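FOR RELEASE: June 12, 2023

Plandbridge brings its furniture repair days to Skodovville

Big news from our corner of Tustham, and I've been dying to share it! Starting this summer, Plandbridge is taking its repair days on the road, and our first stop is the old Ankrah hall in Skodovville. Bring us your wobbly chair, your sticking drawer, your grandmother's sewing box with the hinge that gave up years ago, and we'll help you fix it for free.

I started writing up these days back in February, when we were squeezed into 2 rooms over a bakery (the smell was wonderful, the stairs were not). We've logged 1274 repairs since we opened, and I still get a kick out of seeing people carry something home that was headed for the curb.

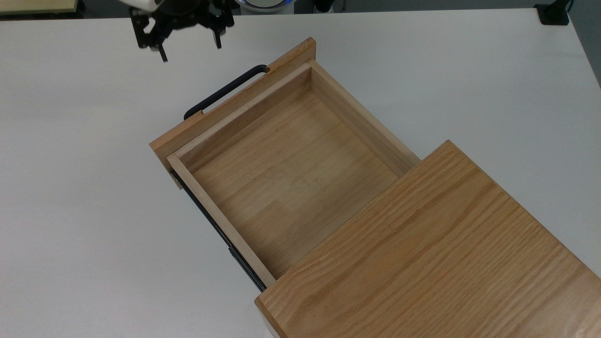 Drawers are what we get asked for most, by a mile. A rub of plain candle wax along the runners will sort out plenty of them, and you can do that at home tonight. If yours is swollen from a damp basement, let it dry out slowly before you reach for the sandpaper. I've learned that one the hard way, with my own nightstand.

The Skodovville sessions will have 17 benches, and you can book one for up to 3 hours. Tools, glue and clamps are on us. Please bring any screws or knobs that have come off, even if they look hopeless!

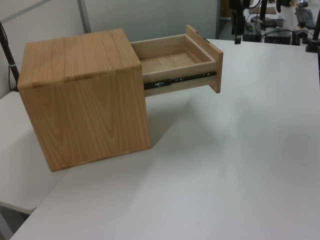 Plandbridge Community Repair Team, Tustham

Small pieces are best, so think stools, boxes, little cabinets and picture frames. If you can carry it through the door by yourself, we can probably find room for it. We can't take upholstery yet, or anything that plugs in, though I'm working on the second one.

Booking opens today at the Plandbridge front desk and at Ankrah hall. Reporters are welcome to drop in on any session, and we'd be glad to find you a bench if you've got a chair that needs help.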